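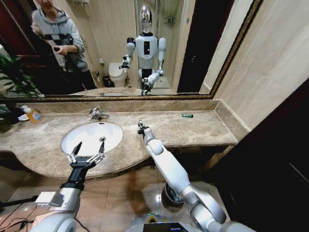

Attachment 1: bathroom mirror and marble vanity counter, Dunleavy

Ticket 194
Subject: Half-hourly readings missing from export file, Dunleavy site
Opened: 21 December 2021
Opened by: Cletus Fitzsimmons
Product: Gakum meter portal
Status: Waiting for customer

Cletus Fitzsimmons wrote:
Good morning. We buy the electricity for Dunleavy from Dreser on a contract with a different price for every half hour. Since we changed to this contract in April, I download the readings each morning and compare them with the bill. Now the file has holes in it. The readings for 16:30 and 17:00 are empty on two days, and these are the expensive hours, so the bill shows estimated values there. The display on the meter itself looks normal to me.

I have already tried the following:
— downloaded the file again, with another browser
— changed the format from CSV to XLS
— logged out, waited 20 minutes, logged in
The result was the same each time.

Verna Zamora (support) wrote:
Hello Cletus, thank you for the clear list. The readings did reach our collector in Wullurmont, but they are marked "late" and the export leaves them out. Please open Settings, then Export, and tell me what is written under "Maximum delay".

Cletus Fitzsimmons wrote:
It says 30 minutes. I did not set this — I did not know the setting exists.

Verna Zamora (support) wrote:
Please change it to "No limit" and run the export again for the same days. The missing values should then come in with the letter L beside them. For the bill, you must ask Dreser to replace the estimates. We cannot do this from our side, but they accept our file as proof.

Cletus Fitzsimmons wrote:
The values are there now, all with an L. I have sent the file to Dreser. Please keep the ticket open until they answer me.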